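4.2 Persistence of single-purpose handsets

Convergence theory predicts that a general device will replace a special one when the price of both becomes similar. Our interviews at the Garkgate distribution site do not support this fully. Of 20 pickers who were given a Skalix smartphone in October, 14 still carried the older Chisholm scanner at the end of the trial. The reasons they gave were mostly practical: the scanner has real keys, and its battery lasts for the whole shift.

3 shares 0 comments

The managers expected a different result. They had calculated only the cost of the licences, and the time for learning the new menus was left out of the calculation. A similar gap between plan and use is known from other kinds of interface.
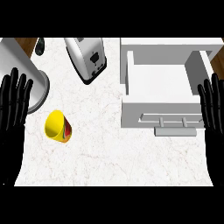
Figure 3. Simulated view with two black robot hands over a white marble countertop.

At the Bundance site the trial was smaller, with 12 participants, and the scanners were collected on the first morning. Use of the smartphone was therefore complete, but we cannot say that it was preferred. Two participants asked for the old device back. We treat the two sites separately in Section 5, where the costs of repair are also compared.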